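Print
E-mail

Tenants' Group Questions "Quiet Kitchen" Rating for Heltden Apartments 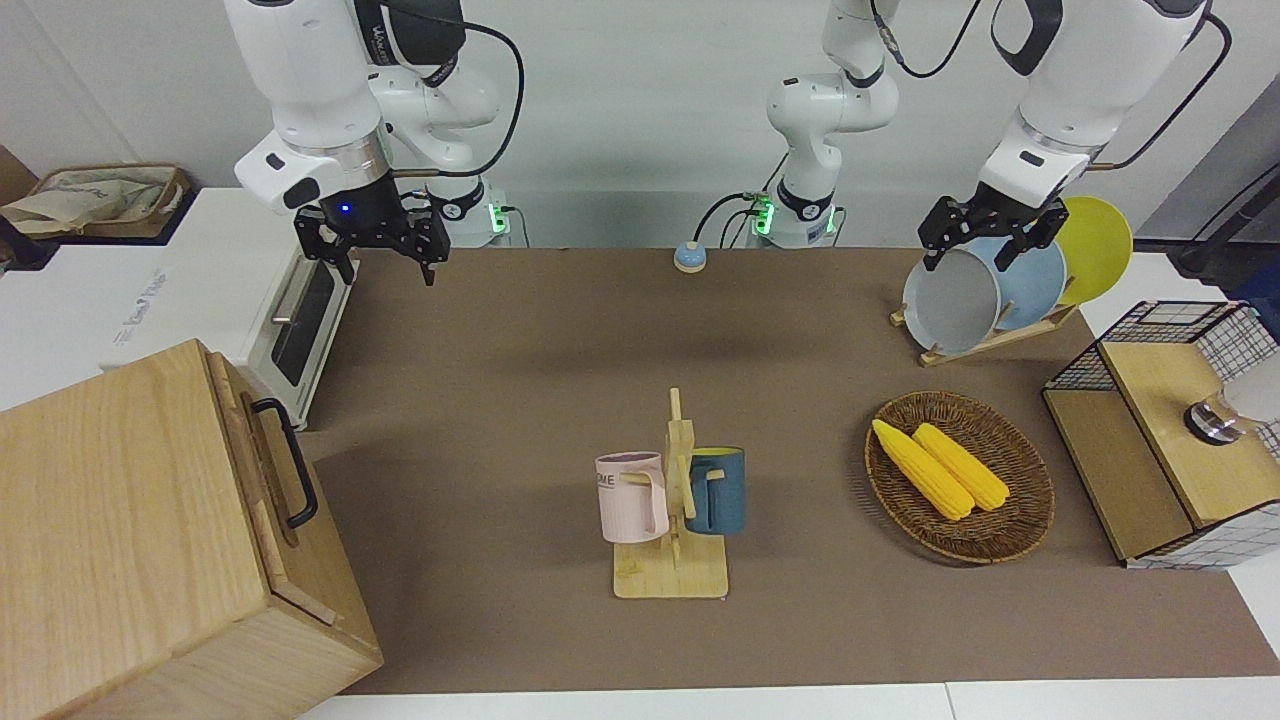 A gray plate in a wooden dish rack.

30 Dec 2021

The Heltden Tenants' Association has asked property manager Skotico to explain how 64 apartments in the Heltden complex came to be advertised as having "quiet kitchens," a label the company has used in its rental listings since early December.

Skotico says the rating rests on a sound survey done by the consulting firm Dima. The association has read the seven-page summary and is not convinced. Readings were taken in two apartments, both on the top floor and both vacant. No one was cooking, running water or putting dishes away in the apartment next door.

"They measured silence in a place where no one lives and got silence," said Anitha Kaimal, who chairs the association. "I would like to see the same numbers from the second floor at dinner time."

Residents have complained for years about kitchen noise passing through shared walls. Plates, cabinet doors and garbage disposals come up most often. The association's own log lists 100 complaints, the bulk of them from the older wing facing Văduva Street. None of those apartments was tested, yet all of them carry the new label.

The label also comes with a price. Tenants renewing a lease are being charged a yearly "comfort supplement" of $2,658. Skotico has said the money pays for new wall insulation. Tamara Ardeleanu, a tenant in the older wing, asked to see the work order in December and was sent a brochure.

"It has a nice cover," Ardeleanu said. "It doesn't say which walls."

Liviu Ilie, a retired building inspector who reviewed the summary for the association, said it leaves out the type of meter used and the time of day. He would not call the survey wrong. He said there is too little in it to tell.

The association is asking Skotico to release the full Dima report, test at least one occupied apartment on every floor, and hold off on the supplement until both are done. Skotico has replied that it "values resident feedback." It has not set a date.

Contact: Leonie Plattner, Heltden Tenants' Association

Print this page
E-mail this page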